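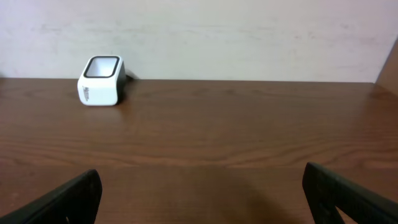
White thing on the table, black rim, cable coming out the back

Thread: What is this and do I need to keep it?

stendos_kay
Clearing out the back room at my aunt's place in Stendosthorpe and this is one of the things I can't place. Squarish, white front, thick black edge round the open top, a thin black cable at the back. There is small black print on the lower left of the front but I can't make it out from the photo and I'm not there again until April. Does anyone recognise it? I don't want to bin something that belongs to the phone or the alarm.

Percy Sotelo
Looks like a charging dock to me. The cable is what makes me say it. Check what the other end is plugged into before you do anything else.

dow_lane_dave
I'd say pen pot. My sister has one with the same black edge.

Percy Sotelo
With a cable?

dow_lane_dave
The cable could be lying behind it. You can't see where it joins from that angle.

stendos_kay
I didn't pull on it, so I can't swear to it either way. I had it down as a base for a cordless handset. She had an Ekis phone for years but the handset went long ago.

mugwort
Ekis bases were low and wide, at least the two I've owned. This is too upright. Have you got one of the table with the rest of the stuff on it? Might help to see what it was kept with.

stendos_kay
Only this one. The basket is what I've been using to carry things through from the other room. 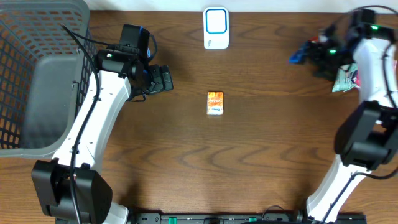
Same table, with the grey basket, a white device and a small packet

mugwort
Thanks. The white one with the bright blue outline near the top looks like a plug-in air freshener or a door chime. Is that the same item as in your first picture?

stendos_kay
I took a few and didn't write down which was which, sorry. There was a Uveo door chime in the house at one time, so that could be it.

Percy Sotelo
If it's a chime, keep it until you've looked at the front door. If there's still a push on the frame, they're probably a pair. I threw one out when we moved and had to buy the whole set again.

dow_lane_dave
The packet in the middle with the flame-like colours – tissues or a snack?

stendos_kay
Don't know. It can go in the kitchen drawer until I've looked.

mugwort
I'd stop using the basket for small things. With square holes like that the cables work their way through and catch. A shoebox is better, one for each room, with a bit of paper in saying where things came from.

dow_lane_dave
Disagree, baskets are fine. You can see what's at the bottom without tipping it out. I did a whole house with 3 of them.

Percy Sotelo
Shoebox for anything with a lead, basket for the rest. Kay, if you can read that print when you're back, post it and I'll look it up.

stendos_kay
Will do. Both are staying for now.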